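## Unit 5: Planning the equipment budget for a tabletop gripper cell

Course notes, Ruaridh Tennant. Revised Oct 7, 2022.

The arm is the line item everyone remembers. Most of the trouble in past project budgets came from the small lines under it, so this unit starts there.

### Start from the task

Write down what the gripper has to pick up before you ask for a quote. A rigid box on a plain table is a cheap task. Loose cable is an expensive one. It bends, it shines, and its shape changes every time it is touched. Budget extra hours for it as well as extra parts.

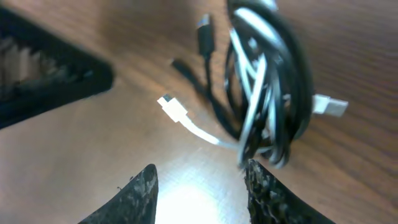 For soft or tangled items, list these separately in your plan:

- finger pads (wear item, order spares with the arm)
- wrist camera and its mount
- lighting, including a diffuser if the work surface is glossy
- a matte mat or table cover
- replacement work items

Students often leave out the last one. Cables that are pinched and pulled all term need replacing, and they should be charged to the project and not to the lab.

### Comparing quotes

We will use two quotes in class, one from Skesteck and one from Fedden. The Skesteck price includes the gripper but no spare pads. Fedden includes 2 sets of pads and charges for the camera mount. Put both on the same sheet with the same lines before you compare totals. Enter a zero where a part is included, and leave no blanks.

For the exercise, the wear and lighting lines together may not go over $1,010. Shipping is outside that limit.

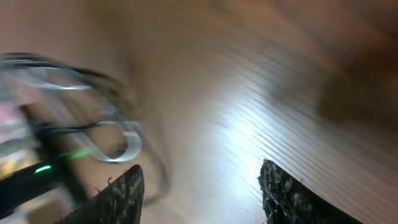
Camera choice affects the lighting line. A camera on the wrist moves with the arm, so exposure time matters more than resolution for this kind of work. A short exposure needs more light. If you cut the lamps to save money, expect blurred images and slower arm speeds, and put those hours back into the labor line.

### Lead times

Kincaid quotes roughly 13 weeks for pads in odd sizes. Standard sizes ship from Brarkirum and come much sooner. Anything needed for the December demo should be on a purchase order before you start writing code.

### To hand in

One budget sheet, one page of notes on your assumptions, and a list of the parts you expect to replace during the term. Show the unit price and the quantity for each part.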